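From: Heloísa Sales
To: Udley Village Hall list
Subject: Re: [udley-hall] Spring sale, frames and the raffle

Hello all,

Thank you for the lovely long message, Martin, and sorry I've been slow in replying. We have had my sister-in-law staying and the computer lives in the room she sleeps in, so I've been reading everyone's news on my phone and answering none of it.

Martin wrote:
> Two things before I book the hall. First, do we want the picture stall
> again? It took up 4 tables in November and I'm not sure the takings
> (59 pounds) were worth all the carrying. Second, has anyone still got
> the big tea urn? It isn't in the cupboard and Jean hasn't seen it.
> I'd like to know about both before I ring Ostberg's for the trestles.

The urn first, as that's easy. It's in our garage, behind the bicycles, and has been there since the harvest supper. The tap drips a little but it boils perfectly well, and I can bring it over any evening after six if somebody will be there to let me in.

On the picture stall I'd like to speak up for it, if I may. I know it looked poor in November, but it was raining sideways and we had put it right by the door, where people were busy with their umbrellas and went straight past to the cakes. I think if we moved it along the back wall under the windows it would do twice the trade. We'd only want two tables if we stood the bigger ones up against the wall, and we needn't take every print that's offered. Small frames in clean glass go quickly at a pound or two, and people buy them for the frame as often as for what's inside. 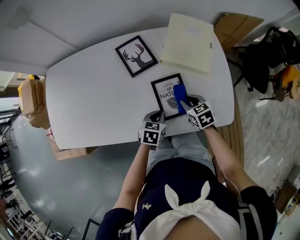 Frames on the table, the "Love of Nature" one getting a wipe.

As for pricing, could we please use the round stickers this time and put them on the back? The ones from Stamatopoulos came off beautifully. The square ones we had before that left a patch of glue on everything, and I spent most of an evening with a bottle of white spirit and a headache.

Now the raffle. I have 6 prizes promised so far, including a very handsome hamper from the Pillosis people and a voucher for the garden centre, which they tell me can be spent in the café as well. We have one full book of tickets left over, starting at 817, and I see no reason to buy more until that's gone — they're pink, if anyone is worried about mixing them up with the cloakroom ones.

Martin, do go ahead and ring Ostberg's, and ask whether they'd drop the trestles off the evening before, as they did for the jumble sale.

Warm wishes to you all,
Heloísa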